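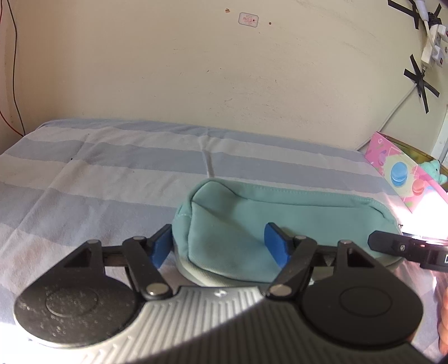
Pochette vert menthe sur tissu rayé, mur crème

Ticket : Tableau de bord Davow, l'histogramme des ventes par région affiche des totaux faux
Statut : résolu (avec réserves)
Priorité : haute, puis moyenne, puis de nouveau haute après un appel de la direction
Ouvert par : Consuelo Cortés, contrôle de gestion
Pris en charge par : Ximena Trujillo, support données

Message initial (C. Cortés), 9 h 12
Bonjour, le graphique « Ventes février » de Davow indique 766 commandes pour la région Sud. L'export brut de Cilov en donne 700. J'ai refait le compte deux fois, dont une après le café. La réunion est à 14 h et je préférerais ne pas y annoncer soixante-six commandes imaginaires. Merci de regarder.

Réponse (X. Trujillo), 9 h 40
Bonjour Consuelo. Bien reçu. Pouvez-vous me dire si le filtre de période est sur « mois civil » ou sur « mois glissant » ? Les deux s'appellent « Mois » dans le menu, pour le plaisir de tous.

C. Cortés, 9 h 47
Mois civil. Enfin, celui du haut. Je suppose que c'est le civil, il a l'air plus poli.

X. Trujillo, 9 h 58
C'est bien lui. Je vide le cache du tableau de bord et je relance l'extraction.

Note interne, 10 h 25
Cache vidé. Extraction relancée. Toujours 766. Le graphique a maintenant une couleur différente, ce que je n'ai pas demandé.

Note interne, 10 h 50
Comparaison ligne à ligne entre la table source et la vue qui alimente le graphique. La source est propre : 700 identifiants de commande, tous distincts. La vue en renvoie 766. Le surplus naît donc dans la jointure avec la table des clients. Le connecteur Dellus n'y est pour rien, contrairement à ce que j'ai soutenu pendant vingt minutes au téléphone. Mes excuses au connecteur.

Note interne, 11 h 15
Trouvé. Le client Chávez existe en 2 exemplaires dans la table des clients : une fiche « Chávez » avec accent, une fiche « Chavez » sans accent, même code client. La jointure se fait sur le code. Chaque commande de ce client sort donc deux fois, et comme il a passé soixante-six commandes dans le mois, le compte est bon, si l'on peut dire.
La deuxième fiche vient d'un import manuel. Le champ « auteur de l'import » contient « test ».

X. Trujillo, 11 h 22
Consuelo, votre chiffre de 700 est le bon. Il y a un doublon dans les fiches clients. Je corrige la vue tout de suite pour votre réunion et je demande la fusion des fiches ensuite. Ne modifiez rien à la main dans Cilov d'ici là, s'il vous plaît.

C. Cortés, 11 h 24
Définissez « rien ».

C. Cortés, 11 h 31
J'avais supprimé la fiche avec accent. Je l'ai remise. On me dit que ça reste entre nous, mais je vois que le ticket est public.

Note interne, 12 h 05
Fiche restaurée vérifiée, code client intact. Vue corrigée : dédoublonnage sur le code client avant jointure. Le graphique affiche 700 pour la région Sud. Les autres régions ne bougent pas.

C. Cortés, 13 h 10
Je confirme 700 chez moi. Par contre, l'axe vertical commence à 650, ce qui donne à la région Sud l'allure d'un gratte-ciel et aux autres celle d'un trottoir. C'est normal ?

X. Trujillo, 13 h 18
C'est l'échelle automatique. Dans Davow : Options du graphique, Axe Y, décocher « Ajuster aux données », saisir 0 comme minimum, enregistrer. Si le bouton Enregistrer est grisé, cliquez ailleurs dans la page, puis revenez. Je n'ai pas d'explication plus noble.

C. Cortés, 13 h 26
Fait. Tout le monde a rétréci mais c'est plus honnête. Je file en réunion.

Note de résolution (X. Trujillo), 16 h 30
Cause : fiche client en double, même code, orthographe différente.
Correctif : dédoublonnage dans la vue, axe Y remis à zéro sur le graphique concerné.
Reste à faire : fusion des deux fiches Chávez dans Cilov, contrainte d'unicité sur le code client (demandée déjà l'an passé, ticket fermé pour inactivité), renommage des deux filtres « Mois ».
La couleur du graphique n'est toujours pas revenue. La direction la trouve très bien.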